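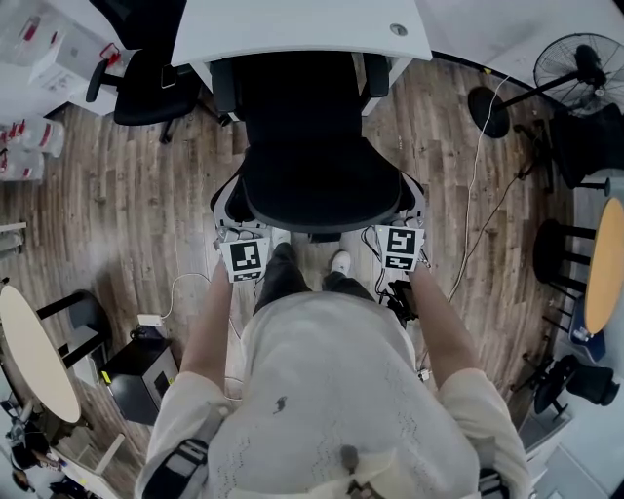 4. Placing the sensor and pairing it

Most air quality monitors are sold on the promise that you can put them anywhere. You can't, and the Jendumier is no exception, whatever the box says. A reading is only worth having if it comes from the air you breathe, so start with the place where you spend most of the day. For many people that is a desk and a black office chair with a mesh back, and the sensor should sit at the height of your head when you are in the chair. If your desk has a round cable hole, run the power lead through it and keep the plug away from your feet.

4.1 Before you switch on

1. Take the film off the intake. It is clear and easy to miss.
2. Stand the unit on its rubber foot. Do not lay it flat, even though the leaflet shows it lying flat.
3. Keep it 200 cm from any radiator, window or humidifier. In a small room you won't manage this. Get as far away as you can and treat the humidity figure as a guess.
4. Plug it in with the supplied lead. Phone chargers may work. Some don't give enough power, and the unit then restarts every few minutes without telling you why.

Note: the light stays amber while the sensor warms up. The leaflet gives 5 minutes. Leave it overnight before you believe anything it shows.

4.2 Pairing with the Aletico app

1. Open the app and choose Add device. You will be asked for your location, your contacts and permission to send you news. Only the first is needed, and you can take it away again once pairing is done.
2. Hold the side button for 3 seconds until the light turns blue.
3. Pick your home network. The unit will not see a 5 GHz network, so choose the slower one if your router gives them separate names.
4. Wait for the tick. If the app says "Nearly there" and stops, close it and begin again at step 1.

Caution: do not press the reset pin during an update. The unit will not recover and must go back to the seller.

4.3 What the numbers mean

The carbon dioxide figure is the useful one. Above 2,000, open a window. The "freshness score" is worked out from the other readings by a method the makers don't publish, and we suggest you turn it off under Display — it jumps when somebody peels an orange.

The app will also offer Tomar filters when the score drops. The Jendumier has no filter and does not clean the air. Opening a window costs nothing.

4.4 Checking the reading

1. Take the unit outside on a dry day, out of the wind and away from traffic.
2. Leave it running on a battery pack until the figure stops moving.
3. Choose Settings, then Set baseline.

Repeat every August, or after the unit has been dropped. Units with a Lustdale sensor (see the label under the foot) are said to do this by themselves. Ours drifted anyway.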